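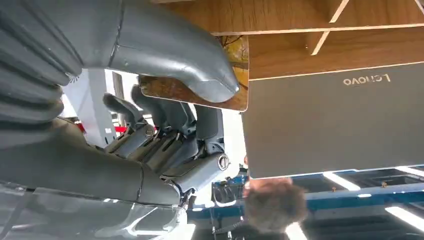
A thin brown wooden board, with a white wall or pillar behind.

I have been meaning to say a kind word for the plain wooden board, and September, when everybody seems to be buying new things for the kitchen, feels like a good time to do it. My neighbour Parveen Virk has just spent a small fortune on a set of chopping boards in five colours (very handsome, I grant you), and she was good enough to show me each in turn over a pot of tea. I admired them all and went home quite content with my own.

Mine is a thin old thing that came from a church sale in Ornard, and it has done bread, onions, cheese, the odd hot pan and one rather lopsided birthday cake. I wipe it, stand it up by the tap and forget about it until supper. It does smell faintly of garlic, I admit, and my sister won't have her apple cut on it.

Still, I do think we are too quick to replace what already works. If yours is looking tired, give it a rub with salt and half a lemon on Monday morning, and then see whether you still want the five colours.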